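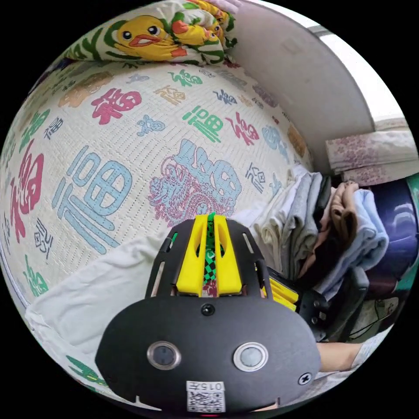 Woven sleeping mat printed with 福 characters

Dividing bearded irises in September – am I too late?

Posted by Furdale

Hi everyone! I have a bed of bearded irises along my front walk that I planted six years ago, and this spring they barely bloomed. Lots of leaves, two flowers. The rhizomes are piled on top of each other and the middle of the clump looks bare. I'd love to divide them this fall but our first hard frost usually comes in late October. Should I go ahead or wait until next summer? Also, how much of the leaf do I cut off? Thanks so much, I'm itching to get out there!

Etudard
Go for it! Early September is fine where you are. They need five or six weeks to root before the ground gets really cold, so do it this week if you can. I lift the whole clump with a fork, shake off the soil and break it apart with my hands. Throw out the old middle pieces with no leaves and anything soft or smelly. Keep the fat outer ones with a good fan on each. Cut the leaves down to 6 inches or so (I do a little upside-down V because it looks nice, a straight cut works too).

Then replant with the top of the rhizome just showing. This is the big one! Mine sulked for 2 years when I buried them under a thick layer of compost. Once I scraped it off they went crazy – nearly 500 blooms along the back fence last May, and yes, I walked up and down with a notepad. Space them a foot or more apart and water them in well, then only when the soil dries out. You'll probably get fewer flowers the first spring, but the year after should be wonderful.

Pisix
I do mine in July. Never tried it in fall. Check for borers while you have them up, they leave little tunnels and the whole thing turns to mush.

Messina
Agree with Etudard on planting high! One thing to add for a fall move: new divisions can heave out of the ground over winter. I lay a few evergreen branches over them after the soil freezes and take them off in early spring. And give your extras away, people on my street love them. Please come back and tell us how they bloom!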